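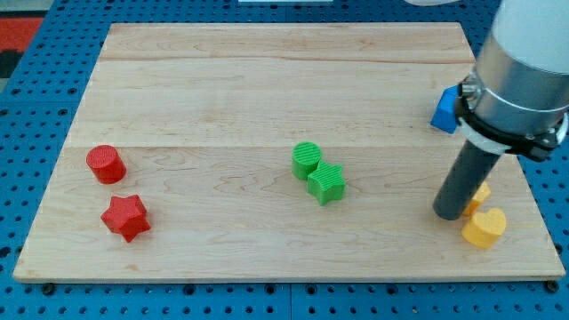
Red, green and yellow pieces on the maple-look board.

Shape Sorting Set, First Batch

Photos and notes by Jinlong Lu
Posted September 29, 2021

I started printing this set for the play corner at Lerkana, the drop-in center on Trernevach Street. They had an old sorting box with most of the blocks missing, and a new one in the size they wanted was more than they could spend. The pieces are plastic and came off my home printer. 

Red
A short cylinder and a five-pointed star. I drew the star first and changed it more than anything else in the set. The early versions had narrow points that were uncomfortable to hold, so I made them wider and the whole piece thicker.

Green
Same two shapes. In the photo the cylinder is upright with the star touching it in front. The top of the cylinder is a bright lime and the side is a darker green. I had wanted a darker green all over, but this was the spool I had and the kids at Lerkana liked it.

Yellow
The right-hand end of the board. Yellow was the last color I printed. I ran it slower than the other two and I will probably reprint the red at the same speed.

Tops
There are fine parallel ridges on the top faces of the red and green cylinders. These are the lines left by the printer. I tried sanding one test piece with 300 grit, then 600, and it came out dull and a little cloudy. I left the rest alone. The ridges can be felt with a fingertip and do not catch.

Board
Pale wood with a soft wavy grain. There are two faint seams running across it, one near the back and one closer to the middle. It is a good size for laying out the colors with space between them. Under it is the blue pegboard tabletop.

Still to do
A tray with cutouts for each shape, so the set can be put away in order. I have a drawing but the corners of the star need more clearance. Fan has offered to cut the tray at the Fulleo workshop in November.
A blue pair, if the tray has room.
A cloth bag for carrying.

The files are free to anyone who wants to print their own. Send me a message through the contact page and say which shapes you need. The cylinder is the easier one to start with.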